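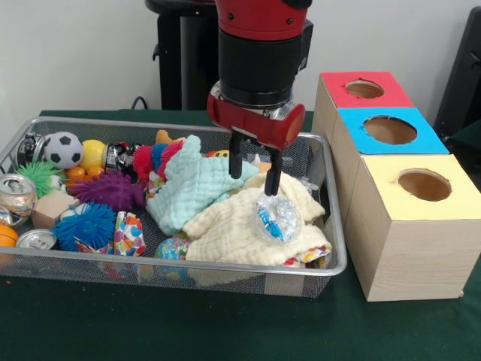 Mixed basket with the three sorting boxes at its side.

Section 4. Setting Up the Sorting Table

This section covers the basket, the cloths and the three boxes with colored tops. Read it through once before you unpack the carton. Assembly of the boxes is in Section 3.

Preparing the table

1. Lay the dark green cloth over the table and pull it smooth. Small balls catch on folds and stop there.
2. Set the basket down with its long side facing you. Check the rim for sharp wire ends first.
3. Place the three boxes in a row next to the basket with the holes facing up. The order is yellow, blue, pink.

Note: The boxes are light when empty. If they slide on the cloth, put a strip of double-sided tape under each one. Do not weigh them down from the inside.

Filling the basket

4. Put the cans in first, on their sides. Use empty cans only and run a finger around each opening. Discard any can with a torn edge.
5. Add the balls. Mix the smooth ones with the spiky ones so that each kind turns up all over the basket.
6. Add the soft toys and the small blocks.
7. Lay the cloths in last. Crumple them loosely. A cloth that has been folded flat is too easy to lift out and hides very little.
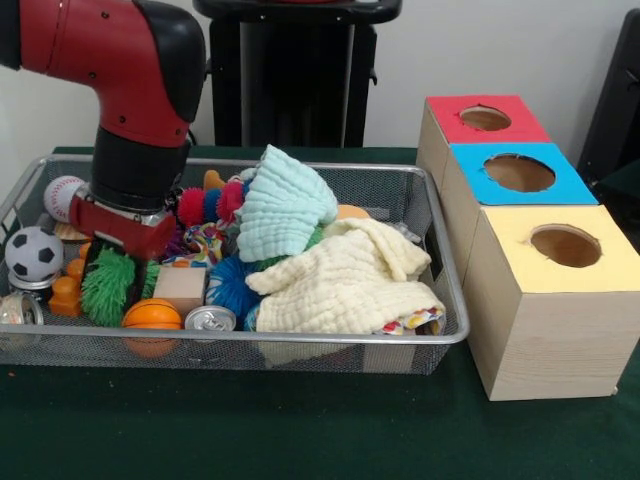 Cloths heaped on one side, balls and cans on the other.

The cloths do not have to cover everything. Siiri Pētersons, who wrote the first Ollside activity cards, leaves half of the basket open for a first round and spreads the cloths wider in later rounds. Either way is fine. Keep the fill near the height of the rim, or the balls will roll off onto the floor.

Caution: Small balls and blocks are a choking hazard. Do not leave the basket within reach of children under 4.

Caution: Plastic bags may be used as wrapped items only when an adult is at the table. Put them away after each round.

Placing the boxes

8. Leave a hand's width between the boxes and the basket. Items dropped short then land on the cloth, where they are easy to pick up.
9. Stand where you plan to work and look down. You should be able to see into all three holes.

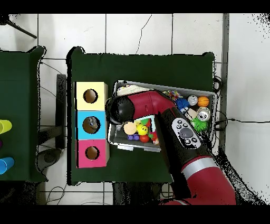
If a hole is hard to see into, move the whole row closer instead of turning one box. Small items that have gone in can stay there until the end of the round. Cups and other spare pieces belong on a second table, away from the basket.

10. Before each new round, stir the contents by hand from the bottom up and lay the cloths back in a different spot.

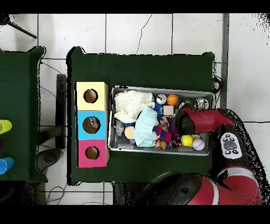
Clearing away

11. Tip each box over the basket and look inside for anything stuck in a corner.
12. Shake out the cloths and wash them separately from the green table cloth.
13. Wipe the cans and the hard balls with a damp rag. Spiky balls can be rinsed under the tap and left to dry on a towel.

Replacement cloths and boxes can be ordered from Ollside. Quote the part number inside the carton lid.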